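Notes for the library money talk, evening session

Start with the car. In April my transmission quit on the way to work and the repair ate every penny we had. We had 28 dollars left in checking and groceries still to buy. Pause here and let people groan, because they will!

So that's how I ended up opening a separate account for emergencies. Ours is at Annan (ask if anyone else banks there, last time half the room did) and I picked it mostly because I can't get at the money from my phone. I know, I know, that sounds backward. But if I can see it, I spend it, usually on takeout.

First goal was 200 dollars. Tiny! It still took us over 3 months, and I want to say that out loud because the books make it sound like you do it in a weekend. We sold the old stroller, I skipped my hair appointment twice, and my husband took one extra shift at Curnix. Then the washing machine leaked and we were back down to almost nothing. Tell the towel story if there's time.

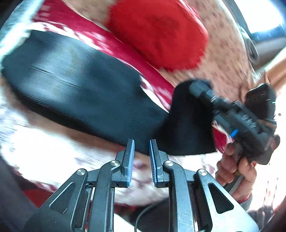 Gripper, two fingers, blue ribbed pads.

Next bit is what counts as an emergency. Ask the room first. Somebody always says Christmas, and I get to say that it comes every year, hon. Same with tires, school pictures and the vet checkup. Those go in what we call the boring pot, and I put a little in it every payday.

Credit to Nataša Nedeljković for the boring pot, I stole it from her handout. She keeps 6 of them and I can barely manage the one.

Kojo Fiadzo asked me last time whether to save first or pay off the card first. My answer is still a bit of both (we did the small cushion, then threw everything at the card), but say clearly that I'm a mom with a notebook and they should do their own math on the interest.

Pass around the blank sheets now, before questions. Spare pens are in the side pocket of my bag. Leave ten minutes at the end and remind people to bring a pay stub to the next one.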